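Packing Away Your Big Padded Winter Things

I love this job! There's something so satisfying about taking a bulky, puffy armful of quilting and turning it into a neat bundle that fits in a box, and you don't need any special gear. Set aside 30 minutes, put some music on and clear yourself a good flat surface.

Start by making sure everything is completely dry. I hang mine for a full day after washing (two if it's been humid) and then feel along the seams, where the damp likes to hide. Close every zipper and snap, and turn out the pockets!

Now lay the piece flat and smooth it from the middle outward. Fold the sides in so you have one long strip, then roll from the thick end, pressing gently with your forearms as you go. Big soft folds are what you want here. Hard creases flatten the filling, and it can take ages to fluff back up.
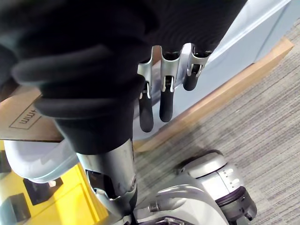 Comedel, August 18, 2025

Black padded fabric shows every bit of lint, so go over it with a damp cloth before it goes away. Plain brown cardboard is fine for a closet shelf, and a box with slightly worn edges still has plenty of life in it. For a basement I'd go with a lidded plastic bin.

Line the box with an old cotton pillowcase, lower the roll in and stop when the lid closes without a push. My boxes hold 3 rolls each, 4 if they're thin ones.

Write what's inside on the short end of the box, the one that faces out. You'll be so glad of it in January, when the first really cold morning comes and you want that quilt right now!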